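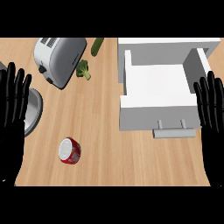

Scheduled backups come to Trokex

Many of you have written to us over the past year asking for a simpler way to back up your PostgreSQL databases overnight, and I'm so pleased to say that it's here. The new version of Trokex has a Backup Planner built right in, so you no longer need to keep a folder of old scripts going (we know how many of you have one, and we've had one ourselves!).

You pick the databases you want, choose a time, and tell the planner where the files should go. It can keep up to 34 past copies of each database and clears out the oldest when a new one comes in. If a backup fails, you get an email with the full error text – the whole message this time, which Colleen Doucette on our support desk has been asking for since May.

Restoring works from the same window. Right-click a copy, choose Restore As, and give it a new name if you'd like to look through it before touching your live data. Please do try that once on a quiet afternoon, before you ever need it in a hurry.

The update is free for everyone with a current license. Tala Sayegh will be showing the planner in a short online session on September 14, 2023, and she's happy to stay on afterward for questions – bring your odd setups, she enjoys those.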